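September, bench notebook, small appliances
Toaster oven, cream-white, for the Lemlow kitchen set

Started 9:30. Oven came over from the Zaltholm store room with no manual and no tray. Wiped the outside with dish soap and water, then the knobs with a cotton swab, as there was old grease in the ridges. The printing around the knobs is small and I don't want it rubbed off, so no scouring powder on that side. Whoever cleans it next please stick to soap.

Checked the cord first. No nicks, plug blades straight. Feet all there. One is a bit harder than the others and the oven rocks if you lean on the left front corner. Put a folded card under it for now. Proper feet are on the Carnegie order.

Door next. It drops fully open and stays there. Opened and closed it 50 times by hand and kept a tally on the back of the old page. Hinge is even on both sides, a slight click near the top on closing, no scraping. Glass is tight in its frame. With the door down it takes up a lot of the bench in front, so anything standing there has to be moved before you open it. I knocked over my coffee finding this out.

Rack is on the middle level. Pulled it, washed it, put it back. It goes in either way up but only slides well one way. Tied a bit of white thread on the back bar to mark which side is up. TAKE THE THREAD OFF before anyone heats this oven.

Play food is the orange round one from the mixed bag. We have been calling it the potato. The label on the bag says "vegetables" and that's all the help it gives. Clearance at the mouth of the oven is good with the door all the way down.

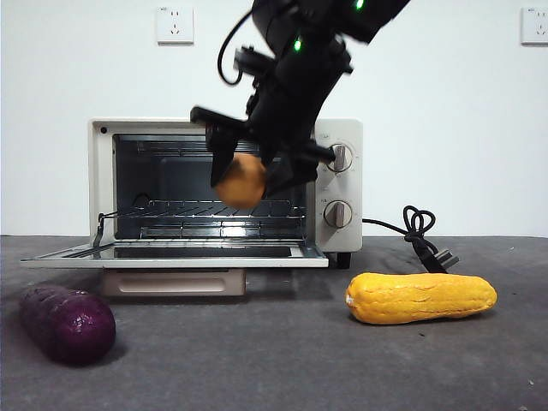
Orange potato in front of the open oven, rack at middle level.

Rack height notes. Middle is the one to keep. I tried the lower position before lunch and the potato sat too close to the bottom element for my liking, even cold. With the rack in the middle there is room under it and still enough room above for the bigger pieces in the bag. The eggplant is the longest and has to lie across.

Round things roll on the bars. The potato settles between two bars if it is put down gently and goes to the back wall if it isn't. Two fixes tried:

1. Square of baking parchment on the rack. Slides around, and comes out with the food. No.
2. Small foil dish from the drawer. Holds the potato fine, but the rim catches the rack when it's pushed in. Maybe with the rim folded down. Not done yet.

For now, straight on the bars.

Power check at 1:15, empty, rack out, all toys well off the bench. Meter showed 1,900 W with both elements on, which is more than I expected from a box this size. It must not share a strip with the kettle. Moved the kettle to the wall outlet by the sink and put tape on the strip saying OVEN ONLY. Set to 300 F and left it until the smell of the old grease went off. That took longer than it should have. Windows open the whole time. Then unplugged it and let it stand with the door down until the inside thermometer read 69, same as the room.
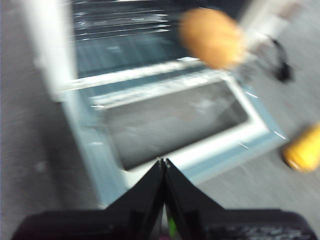 After that I went over the inside again with a damp cloth. Most of what was stuck on the floor of the cavity came up now that it had been baked dry. There is one brown patch at the back right that I am leaving alone. It's flat and it doesn't smell.

The oven stays unplugged for everything with the toy food. The plug is hung over the hook at the back of the bench so you can see at a glance that it's out. Please don't tuck it away behind the oven.

Knobs: both turn freely. The lower one has a little play in it, a few degrees before it bites. Pulled it off and looked, the shaft is fine, it's the plastic inside the knob that is worn. A turn of thin tape on the shaft would take it up. Left it as is, because Zorkau may have a spare knob from the one that was scrapped in the spring. Asked, waiting to hear.

Still to do:
foil dish with rim folded down
feet, when the order comes
thread off the rack
find out if there was ever a crumb tray for this model, the slot for one is there
wash the rest of the vegetable bag, the eggplant is sticky

Stopped at 4:40. Door left open to air overnight.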